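September, bench notes, a bit after 2

Started on the big table today, finally! The plan from last week was to get the top properly clean before anything goes back on it, and I'm writing this down mostly so whoever does it next time doesn't have to relearn it all the way I did.

First job was clearing. Everything that lived on there went into the Plinel bins under the window (tape, the spare clamps, that tray of mixed screws I keep promising to sort). I put the cutting mat on top of the cabinet and the lamp on the floor by the door, so please don't kick it. The Pringle box is full of offcuts and I'm not going through it today.

Then the cleaning. I tried plain warm water and a cloth and it did next to nothing for the tape residue. Switched to the Skoltomow cleaner, diluted – 40 ml to a liter, which is weaker than the label says, but the label strength left a haze on the test piece and I don't want that on a surface this light. Let it sit for 4 minutes, wiped it off, went over it again with clean water. The old glue line took an extra round with the plastic scraper held nearly flat. Don't use the metal one! I know it's quicker, I also know what it did to the shelf.

The whole thing took longer than I wanted, mostly the corners. I also gave the white wall behind it a quick going over with a damp sponge while I had the bucket out.
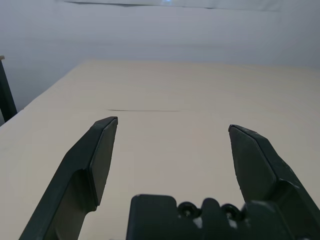

Pale cream top, white wall behind, fingers open over the bare middle.

I'm really pleased with how it looks against the white. Cream shows every pencil mark, I get that, and I did argue for gray when we ordered from Jondwood, but it makes the room feel bigger and small parts are so much easier to find on it.

Things I still want to do: check the level end to end (I have a feeling the left side sits low, but I haven't put the long level on it yet), and cut a strip of felt for the back edge so pens stop rolling down behind. The gap there needs 110 cm of it and the roll in the drawer looks short, so I might have to join two pieces. Not a tragedy.

Also we're down to 2 clean cloths. The rest are in the wash bag and somebody (fine, me) needs to take it home.

Please keep drinks on the side shelf for now – coffee rings on this color are going to drive me up the wall. Back to it tomorrow morning with the level and the felt.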